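Door bins and the second arm

April went mostly to the fridge task. The two arms run off one Virnine controller at 100 Hz, and until now everything I tried happened on the table: cup, bottle, small containers. Reaching into a door bin is a different problem. The clearance is tight, the bins are translucent, and the depth estimate wanders when the interior light is on.

I dropped the speed limit on the right arm to 40 mm/s inside the compartment and left the left arm at 200. The target is the small bottle with the teal cap. The table stays where it was so the old calibration still holds. 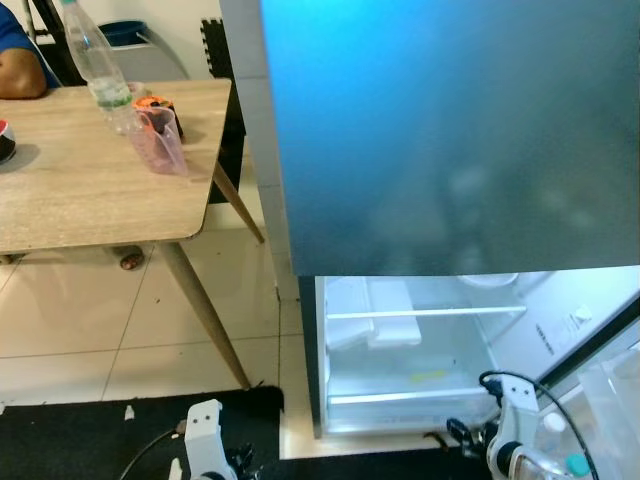
Cable routing

Both grippers have the cable looped outside the bracket. The right one needs slack for the wrist roll, and the slack is what catches on shelf edges. I printed a clip from the Trirley files, scaled up 10 percent, and it fits the bracket without drilling. The Istitz sleeve I ordered was too stiff at the servo end. It went back in the drawer.

Next is a log of wrist current on each approach, to set a contact threshold for the bin.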